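Print this page | E-mail this page

Search the shop Enter keyword or part number Go

Mägi Textured Finger Set for Parallel Grippers

Sold as a pair, dark green-black, crosshatched pads on the inner faces. Fits the Kerix gripper body directly and the Brenari body with the adapter plate. Hardware is included for the Kerix only.

Stock status: in stock at the workshop counter, ships in 7 days.

Let me say up front that I did not want to carry these. Printed fingers come through our shared shop every few months, each with a new pad pattern that is supposed to solve gripping, and most of them end up in the scrap bin under the lathe. Deividas Mockus brought the first Mägi pair in and asked me to put them on the price list. I told him he could have a page after they had lived on the bench for a while. He has his page. What follows is what I am willing to put my name to.

The body of each finger is thick and angular, with a flat inner face that slants up to a narrow tip. Mount them wide and you get plenty of room for something the size of a mug tree base. We keep a mug tree and some paper cups on the bench as standard test pieces, mostly because they are cheap and awkward in different ways.

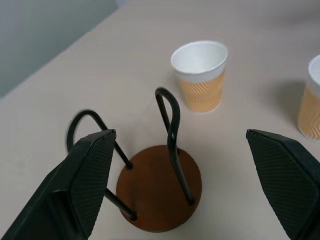 What the pads do and don't do

The crosshatch is fine and runs diagonally. The maker's leaflet makes a good deal of this. My own view is that the texture matters a lot less than whether your two pads are parallel when they close, and no texture will save you if they aren't. Square up your mounts first, then form an opinion.

On paper cups the limit is force. A crosshatched pad presses the same as a smooth one, and a cup wall folds when you squeeze it too hard. If your controller only knows open and closed, buy the foam sleeves (separate page) or stay off paper.

On bent wire I remain unconvinced. A round rod against a flat pad touches along a thin line, and it can swivel. Firdevs Ertürk disagrees with me and says a slow close takes care of it. She may be right on her own arm. I would not sell you a set on the strength of it.

Wear: Kristaps Rimkutė put a pair through 4,000 closes on a dowel, and the ridges at the tip were noticeably flatter at the end. The lower part of the pads looked fresh. Plan on replacing them if you mostly pick with the tips. Pads are not sold separately, which I have complained about.

Mounting on a two-arm bench

Most people asking about this set have two arms facing each other over one table, same as us, so some notes on that. Our arms have a white housing at the wrist with the fingers bolted on ahead of it. Check these before you order:

1. Reach. Longer fingers mean the tips meet sooner in the middle. Redo your limits. Don't trust the old ones, and don't trust the file from the Kerix download page, which was written for the stock fingers.

2. Cable slack. Leave enough for the wrist to turn all the way, and then look at where the slack hangs when it turns back. A loop that droops toward the table will find whatever you put on the table.

3. Shared objects. Put one thing in the middle and run each arm at it alone before you run both. Ours is the wire holder with the round base, with cups standing around it.
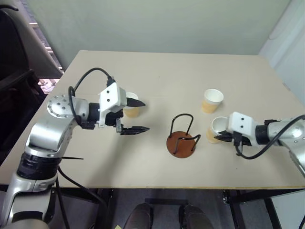

4. Screws. The set comes with 8 and you should use thread locker on all of them. Melur Latuheru skipped it and spent an evening in September looking for one under the table.

5. Finger flex. Push sideways on the tip by hand with the arm powered off. If you feel movement at the mount, tighten. If the movement is in the plastic, send the pair back and we'll swap it.

Who should skip this

Anyone handling hot parts. Anyone who needs a rated payload, as the maker doesn't publish one and I won't guess. Anyone running the Pallolon quick-change plate: the hole pattern looks right and isn't, and we've had returns over it.

Price and returns

Price is 40 per pair, adapter plate extra. Returns are fine if the fingers haven't been drilled or sanded. We can tell if they've been sanded.

Zahira Sinaga handles orders for this item. Write to her with the model of your gripper body and she'll tell you whether you need the plate. Please measure the bolt spacing first. "The normal one" is not a bolt spacing.

Related: foam sleeves, Brenari adapter plate, thread locker (small bottle)

Print this page | E-mail this page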